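Inside the strap program at Manole

Manole sells most of its watches through Graveck, a chain of small counters, and until last June every one of them left the workshop on a black calfskin strap. The firm now lets buyers pick strap, buckle and case back at the time of order. The head of product, who has run the watch side for six years, spoke to us by phone from the Diltville office.

The first question was what took so long. "The case was drawn with a fixed bar," the head of product said. "You needed a tool and a steady hand to change the strap. We had to recut the lugs before we could offer anything." The new lug accepts a spring bar with a small release tab on the underside. Strap width is 19 millimeters at the case, an odd size that limits what owners can buy elsewhere. The firm considered moving to 20. "It made the case look heavy. We kept the width and accepted the complaints."

Straps are cut by Ellum, a supplier that previously made only linings. It delivers in batches of 300, sorted by color and then by thickness. Thickness causes more rejects than color does. A strap that is too thick at the buckle end will not pass through the keeper, and one that is too thin curls within a few weeks of wear. Returned straps are measured at three points, and the readings go back to the supplier with the next order.

The order page shows the watch as a flat drawing that changes with each choice. An earlier version used a full rendered model that could be turned by hand. It was dropped after testing. "People turned it over twice and then left the page," the head of product said. "The drawing loads at once and shows the strap color more accurately. Color is what they are there to check."

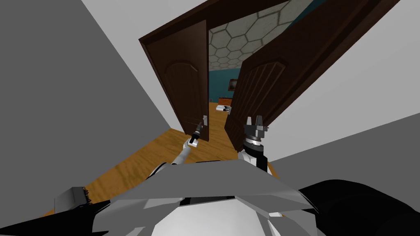
Paneled double doors, with a teal-walled room beyond.

Not every combination is allowed. The page offers 135, after removing those the workshop did not want to build. Rose-tone buckles are paired only with rose-tone cases. The engraved back is not available with the thin case, where the metal leaves too little depth for the cutter. We asked whether buyers object to being limited.

"Some do. They write in and ask for a steel buckle on a rose case. We say no, and most of them order something else."

Engraving is limited to two lines and is done after the movement is fitted, with the back held in a separate fixture. The wait for an engraved watch is about six weeks. A plain one ships sooner - usually from stock, with only the strap fitted to order.

The next change will be to the buckle. The current pin buckle will stay, and a folding clasp is being tested for the wider wrist sizes. The head of product would not give a price. "The clasp has to sit flat on the desk when you type. The last sample did not, so it went back."

Existing owners can have the new lugs fitted only by replacing the whole middle case, and the firm does not plan to offer this as a service.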